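Rasgate 211 Work Surface Mat

The 211 is a cut-to-size protective mat for desks, benches and laboratory tables. It is molded from Clastomex, a closed-cell elastomer, and supplied in sheet or roll form. The top face has a fine matte texture. The underside is smooth and holds by its own weight and surface grip, so no adhesive is required on level furniture.

Sheets leave the plant flat-packed between boards. Rolls are wound face out on a cardboard core and should be laid out overnight at room temperature before trimming. A roll that has been stored cold will show a slight wave along the cut edge for the first few hours.

## Specifications

| Property | Value |
|---|---|
| Material | Clastomex, closed cell |
| Thickness | 5 mm |
| Hardness | 50 Shore A |
| Maximum sheet width | 300 cm |
| Colors | White, light gray, sand |
| Edge | Square cut; beveled to order |

Thickness is measured at the center of the sheet. The bevel is cut on the top face only and reduces the usable flat area slightly along each treated side.

## Cutting and fitting

Measure the surface at both ends and in the middle. Older tables are often out of square, and a mat cut to a single measurement will overhang on one side. Mark the underside with a soft pencil and cut with a fresh blade against a steel rule, in two or three light passes. A single deep pass tends to pull the material and leaves a curved edge.

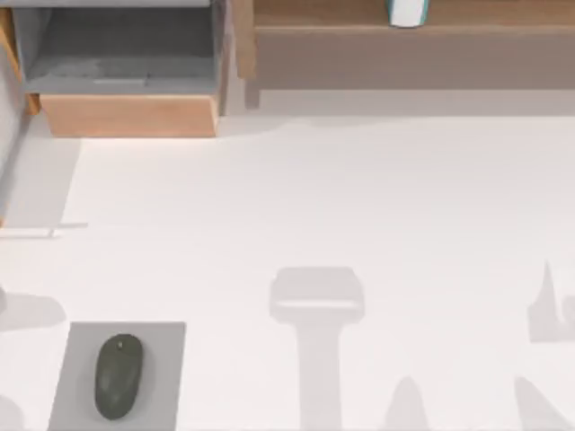 Where drawers or cabinets stand against the mat, leave a small gap along that side. Clastomex expands a little in warm rooms, and a sheet fitted tight on all four sides may lift in the middle. Heavy furniture can stand on the mat, but narrow feet will leave marks — use load plates under anything with a point contact.

## Cleaning

Wipe with warm water and a neutral soap. Isopropyl alcohol is safe for short contact. Acetone and other ketones dull the finish and should be kept off the surface. Ballpoint ink should be removed the same day; permanent marker generally leaves a trace on white.

## Ordering

Standard sheets ship from the Drustdale warehouse. Cut-to-size orders are made on the Ahonen cutting table and need a drawing with all dimensions in millimeters. Cut pieces are not returnable. Color may vary slightly between batches, so surfaces that will sit side by side should be ordered together.

Part codes: 211-W (white), 211-G (light gray), 211-S (sand). Add -B for a beveled edge.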